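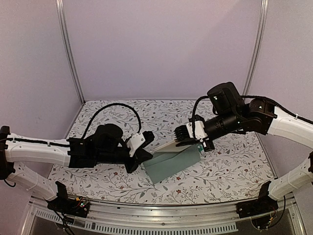

Re: Postage and envelopes for the December exchange

Posted to: Members' List > Card Exchange > Postal Questions
May 31, 2014

> I am new to the exchange and signed up for the full list of 42 names. Before
> I start making cards I would like to know what size people use. The ones I
> made last year were square and the post office in Lustbridge charged me extra
> for every one of them. Also, is it worth buying envelopes by the box, or do
> most of you fold your own? I have a lot of heavy paper left over and I don't
> want to waste it. One more thing, does the address label go on before or
> after the card is put in? I ruined two last year by writing on the envelope
> with the card already inside.

Welcome to the list. I have done the exchange for nine years and have made most of the mistakes, so I will go through your questions in order.

Size first. Square cards cost extra because the sorting machines can't tell which way is up. The same goes for anything very stiff, or anything with a button or a bead on the front. If you stay with a plain folded card that is longer than it is tall, you will pay the ordinary rate. Most of us cut a letter sheet in half across the middle and fold each half once. That gives you two cards per sheet with no scraps, and it fits the envelope size that every stationery store carries.

If you really like square, make square cards and mail them in a regular oblong envelope with a slip of paper folded around them so they don't slide. It looks a bit odd when opened but it goes through.

On buying by the box: I buy. I used to fold my own and I still do for family, but 42 is a lot of folding on top of 42 cards. Premberg sells a box of 1000 and three of us in Lustbridge split one a few years ago. I am still using my share. The gum on them is fine if you keep the box somewhere dry. Mine spent one summer in the garage and the flaps on the bottom layer sealed themselves shut, so I lost a handful. The Dönmez envelopes are nicer paper and come in better colors, but the flap is short and I end up adding a dab of glue stick to each one. For a card that only has to cross town I wouldn't bother.

Your heavy paper should go into the cards. It makes poor envelopes — the corners get bulky, and the folds crack if you go against the grain. To find the grain, bend the sheet gently one way and then the other without creasing it. It will give more easily one way. Make your fold in that direction. If the paper still cracks, score it first with a dead ballpoint pen and a ruler.

Address before the card goes in, always. I do all the envelopes in one evening, with the list next to me, and check off each name. Then they stand in a shoebox until the cards are finished. Use a pen that won't run. I tested mine by writing on a spare and holding it under the tap.

Put the card in with the folded edge at the bottom of the envelope. Then when somebody slits the top open they don't cut into your fold. I have a few cards here from past years with a neat slice through the spine.

On timing, the rule is still that everything goes in the mail during the first week of December. People overseas should be sent theirs earlier. We have members in Cukivden again this year and mail there was very slow last time — one of mine came in after the holidays were over. I'd get those done first and mail them on their own.

Weigh one finished card with its envelope before you make the rest. The kitchen scale is good enough. If it is near the limit, leave out the insert sheet. I once put a recipe in each one and had to take them all out again.

If anybody has a spare copy of the old template with the flap lines marked, please post it. Mine has been traced so many times that it has gone soft at the corners and the envelopes come out a little crooked.

Filed under: card exchange, envelopes, postage
1229 views | 9 replies | 3 shares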